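The Long Road to Murkar

When I visited the studio Skirkeo in March, the first thing they gave me was a pair of headphones. The screen was still dark. For almost a minute I listened only to water and to the steps of a person who walks on gravel, and then the title came: Surka.

It is an adventure game for one player, and it was in the making for a long time. The team began it as a small puzzle game about a ferry. Over the years the ferry got a river, the river got a valley, and the valley got a town with the name Murkar, where the most part of the story happens. You play a land surveyor who comes to measure the town before it is flooded for a dam. The people there do not want to be measured.

Elango Thampi, who writes and directs the game, grew up near a reservoir. His grandmother could point to the place in the water where her school had stood. "I did not want to make a sad game from this," he told me. "She was not sad when she pointed. She was a little proud, and she wanted that I look at the correct place."

This looking at the correct place became the main activity of the player. You carry a measuring instrument and a notebook, and when you stand at the right point you can draw a line on the map. The lines decide which houses the engineers will save. There are 43 houses in Murkar, and in one playthrough you can save 15 of them at the most. I played for a full afternoon and I already felt guilty in front of a baker.

The fights, if I can call them so, are arguments. A person of the town stops you, and you must answer with something you wrote in your notebook. If you wrote nothing useful, you lose time, and the water does not wait. I found this system a bit slow in the first hour. Later, when I had more notes, it became quick and even funny. One old man beat me three times with the same question about a fence.

Not all works well yet. The camera gets stuck in narrow streets, and the menu for the notebook has too small letters for a television. The voice acting is good in the main roles, but some of the neighbors sound as if they read from paper. Thampi knows these problems and he speaks about them without being asked. The script has 2959 spoken lines, he said, and he would like to record many of them again — if there was money for it.
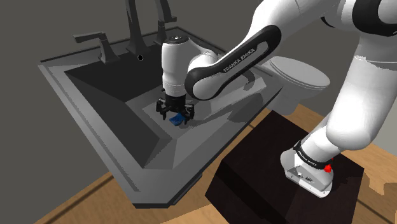
Will Surka come out for consoles too? The computer version comes first, and the publisher Mocanu plans the console version for later, without a fixed date.

Mocanu is a small company, and it joined the project when the money of the studio was nearly finished. The computer version is planned for October 2019. At Skirkeo they did not want to speak about a continuation, although on one wall I saw a sheet of paper with "Surka 2" and a big question mark behind it. Thampi laughed and turned the sheet around.

Before I left, I asked if I could try the ferry, the part from which everything began. It is still in the game, in the second chapter, and it takes four minutes to cross. You can talk with the ferryman or you can keep silent. I kept silent and looked at the houses on the other side, and I tried to guess which one belongs to the baker.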